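My aunt Birutė left me her boat, the Skustent, and 80 jars of pickled beets. I'd been hoping for the house, but okay!
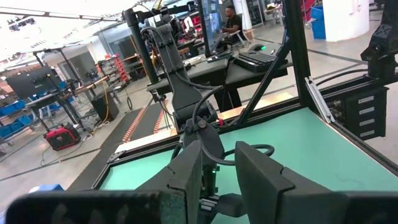 2. The Beets

I ate 4 jars that first week (big mistake) and gave 12 to Niloufar next door, who sent back a cake and a note that said please, no more.
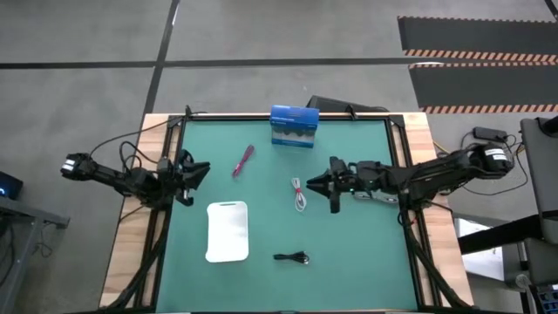
So I loaded the rest onto the boat and rowed over to Rebane, where my aunt had apparently owed everybody beets for 20 years. They were waiting on the dock with forks.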